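Mullov open day, Fotville
2020-01-29

The Mullov people book fire-eaters, stilt walkers and hoop artists for half the corporate functions in Fotville, and once a year they open the rehearsal shed so clients can see what they're paying for. I book entertainment for a regional wine festival, so I qualified for a lanyard and a sausage roll.

The shed used to store fertilizer, and on a warm afternoon it hasn't fully let go of the memory. Up to 200 of us stood behind a rope while Bo-ram Bang, who runs the aerial side, explained rigging loads. She is very good on rigging loads. A man next to me asked whether the silks came in his company's colours and she told him yes, for a fee, without turning her head.

Then the acts. The contortion duo Na did eight minutes on a plinth the size of a card table, and I felt every one of them in my lower back. The fire set was performed outdoors, by order of the insurer, in full sun, where fire is at its least impressive. You could hear it, at least. A stilt walker dressed as a heron worked the sausage roll queue and got the biggest laugh of the day by looking at somebody's plate for far too long.

Kyung-tae Oh took the business session upstairs. Minimum call is $600 for a single roving performer, $3,000 for the full aerial package with rig and two riggers, and travel is extra past 50 kilometres. Wukudside, where our festival is, sits comfortably past 50 kilometres. He was sympathetic about this and did not move on it.

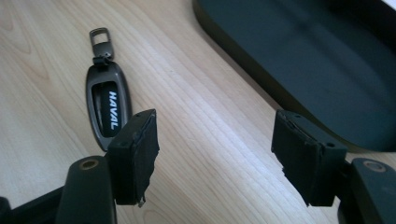 Photo: Mullov open day

I asked about wet weather. The aerial rig comes down in any serious wind, the fee stays up, and the heron works in drizzle but not in mud. All fair enough, and all in the contract, which runs to eleven pages and has a clause about geese.

We've pencilled in the heron and one hoop act for August. Na are booked that month, on a cruise ship, where I assume the plinth is bolted down. Parking at the shed is on the grass verge, and the gate code is on the back of your lanyard, so don't hand it in before you've driven out.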